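February 28, 2018

Last day of the month and the adapters are still not all out the door. 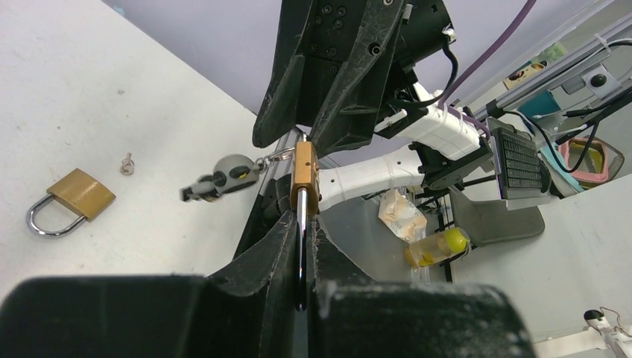
Key in the padlock, held by the two grippers.

Up early to finish the packing slips. The Dralen boxes came in yesterday afternoon, one day later than Pavliuk promised, and I had them sorted by connector before I went to bed. There were 215 orders waiting when I sat down this morning. By lunch I had labels on all the domestic ones. The overseas orders need the customs form filled out by hand, and my printer will not feed those, so I did them at the kitchen table with the radio on.

Lungile Jacobs called at ten to ask if we could add the short cable to the store page today. I said no. We don't have the short cable. We have 35 of the long one and a sample of the short one with the wrong plug on it. She said people have been writing in about it since January and she is tired of telling them soon. Fair enough. I told her to put up a sign-up form and leave the date off. We did a date last time and I am still answering mail from it.

Price is also not settled. Lukian wants $35 for the pair and I want $29. He says the shipping eats the difference, and he is right for anybody outside the country, but most of our buyers are not outside the country. We left it there. He is going to run the numbers again with the lighter mailer.

Answered support mail from one to three. Mostly the same thing — the Clorari dock charges the phone but no sound comes out until you take the case off. I wrote a longer reply for that one and saved it so I can paste it. One man in Drollunbridge sent back his adapter in a sock. It works fine here on both speakers. I'll mail it back to him with a note about cases.

Drove the first load to the post office at four. The line was long and the clerk scanned every piece one at a time. Two of the mailers had split at the corner and I taped them up at the counter. Need to order the heavier tape. Need to order labels too, we are on the last roll.

Lukian Demchenko came by after supper to look at the newsletter. He cut my first paragraph and moved the part about the firmware fix to the top. It reads better. He also thinks we should start a page for the shop where people can post pictures of their setups, and I said I would look into it once the orders are out. I don't much want to run another thing that has to be checked every day, but Lungile says she would do it.

Newsletter goes out tomorrow morning. Overseas orders go tomorrow too, if I can get to the post office before noon. Called Pavliuk about the short cable plugs and left a message.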